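Wirkham Rules

The Wirkham Rules are a set of good-practice guidelines for testing two-armed robots on household table tasks in simulation. They take their name from Wirkham, where the first draft was written, and are kept up to date by the Llewellyn Group. The current text has 13 rules - pleasantly short for a standard in this field - and was last revised on April 8, 2026.

Background

Before the rules, laboratories reported success rates that could hardly be compared. One team might count a lift of a few millimetres as a grasp, while another asked for a full move to a new place. The Kondon workshop, held in November, brought these habits together for the first time and collected 686 trial reports. Reading them side by side was a revelation! Much of the disagreement came down to how the table had been set out at the start.

Setting out the table

Rule 2, the best loved and most quoted, deals with layout. Every object must be listed with its starting pose, including those that play no part in the task. Plates, fruit, boards and baskets may share a table, and testers are urged to keep this everyday clutter, as it makes for a far richer test than a single block on a plain surface.
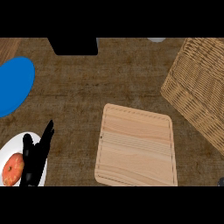 The same rule asks that both arms be recorded for the whole trial, even when only one is given work to do. An idle arm can still block a path or hide an object from view. Contact with anything other than the target is logged as a touch, a push or a spill, and a trial with a spill can't be scored as a full success.

Reporting

Failed trials must be published with the successful ones, along with the random seeds and the version of the simulator. The Cosgate supplement adds a wonderfully clear scoring sheet, which many teams now use on its own.

See also: Robot grasping; Simulation testing; Cosgate supplement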